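Textiles for the Household, Unit 8: Reading a Fabric Claim
Storkwood Evening College. Handout by Yetunde Shehu, revised 28 May 2025

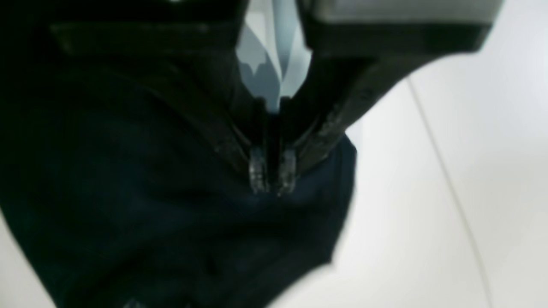
Before you start

Bring the label or the listing for one fabric item you own. Sheets, a towel, a shirt, a couch cover, anything. If the label is long gone, a printout of the store page is fine. We'll mark them up in the second half of class.

The unit covers thread count, fiber names, finishes and the small print on tests. Last year I tried to cover labels about where and how things are made as well, and it was too much. Those have moved to the next unit.

Thread count

Thread count is supposed to mean the number of warp yarns plus the number of weft yarns in one square inch of cloth. Warp runs the length of the fabric and weft runs across. As a plain count it's useful. It tells you how tightly the cloth is woven, and you can check it with a magnifier and some patience.

The trouble starts with plied yarns. A plied yarn is made of thinner strands twisted together. Some sellers count every strand as its own thread, so a cloth with a perfectly ordinary weave gets a number several times higher. Our working case is the Fonseca sheet set, sold as 618 thread count. Liette Campbell put a swatch under the department magnifier and got around 200. The yarn was three-ply. Do the arithmetic yourself and see whether you think the number on the package was a mistake.

I'm not telling you the Fonseca sheets are bad. They may be very nice sheets. The number just doesn't tell you so, and you paid for the number.

There is also a physical limit. You can only fit so many yarns into an inch before they have to get very thin, and thin yarns made from short fibers tend to break and fuzz. A decent sheet in the low hundreds, made from long staple cotton, can easily outlast a huge number made from short staple. Staple length is rarely on the package. Ask why, and then ask the store. I have asked several and mostly gotten a blank look.

Fiber names

Four kinds of words get mixed together on labels and you should be able to pull them apart.

Fiber: cotton, wool, linen, polyester, nylon, viscose. What the stuff is made of.
Weave or knit: satin, twill, percale, jersey, terry. How it's put together.
Finish: brushed, mercerized, preshrunk. What was done to it later.
Mood: luxury, hotel, heritage, cloud. Nothing.

Satin is the one people trip on every term. Satin is a weave. It can be silk, and in a cheap pillowcase it is usually polyester. "Satin silky feel" contains no promise of silk at all. Read it again slowly if you don't believe me.

"Bamboo" deserves the same care. Most soft bamboo fabric is viscose, made by dissolving plant pulp in chemicals and pushing it back out as filament. The pulp could have come from another plant and the result would be very similar. Claims that the cloth keeps special powers from the living plant need evidence, and a drawing of a leaf isn't evidence.

Blends: look at the percentages before the headline. A "wool blend" throw might have very little wool in it. Fibers on a content label are normally listed from most to least by weight, so if the one in the headline comes last, you have learned something.

Finishes

Wrinkle-resistant cotton is generally treated with a resin that links the cellulose chains so the cloth springs back. It works fairly well. It also tends to cost some strength, which the package leaves out. Expect wear first at folds, cuffs and collars.

Stain and water repellent finishes sit on the surface or bond near it. Most weaken with washing and rubbing. So the question for any such claim is: after how many washes? The Trekside couch cover says "permanent protection" on the front and "reapply spray as needed" on the care card. Both are in the same box. I keep one on my desk to cheer myself up.

Anti-odor and antimicrobial are harder. Some treatments do slow the growth of bacteria on the cloth itself. That is a claim about the cloth. It is very often read as a claim about your health, and sellers don't rush to correct the reading. Keep those two apart in your written work or I will mark you down.

Test language

Look at these phrases, all taken from labels students brought in January:

"Lab tested." Every fabric that failed a test was also lab tested. We need to know which test and what the result was.

"Up to 3 times softer." Softer than what? And "up to" covers everything from there down to no difference.

"Passes abrasion testing." Rub tests run a standard rubbing surface over the cloth for a set number of cycles. The figure can help you compare upholstery fabrics tested the same way. It says little about sunlight, seams, cats, or a child with a fork.

"Skusine treated." A trade name. It might cover a real process, but the name alone carries no information. I wrote to the company for a data sheet and was sent a brochure.

Simple checks at home

None of these are proof. They're cheap, and they catch the worst cases.

Hold the cloth up to a window. Uneven thin patches in a plain weave are a poor sign.

Rub a hidden corner against itself for a minute and look for fuzz.

Scratch the surface lightly with a fingernail. If the yarns slide apart and stay there, the weave is loose - seams will probably do the same under strain.

Wash a new item once before you judge how it feels. A lot of the softness in the store is finish, and some of it goes down the drain.

People will suggest the burn test. Skip it. Blends give muddled results, melted synthetic can stick to skin, and a content label will usually tell you more.

Written work

Pick one claim from your label. Write one page on what it literally says, what a buyer is likely to hear, and what you would need to see before you believed it. Attach the label or a copy. "I trust the brand" will not be accepted as evidence, and neither will star reviews, including the ones that agree with me.

Hand it in on paper at the start of Unit 9. Liette Campbell has the magnifier if you want to borrow it - sign the sheet on her door.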